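August, by Hiren
Filed under: Road checks / Rural / Jikdale

Jikdale junction, evening check

Edge lines: OK on both sides. Center dashes and arrow: OK, white and easy to read.
Guardrail: present at the side road. Please cut the tall weeds behind it.
Delineator: standing at the grass corner.
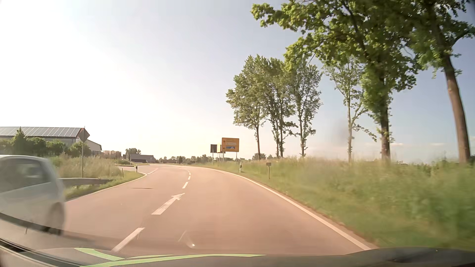
Treveo replied that low sun is the bigger problem at this bend, and asked for a second check at 7 a.m.

Comment: I agree. Next check also to measure sight distance, 50 m minimum on our form.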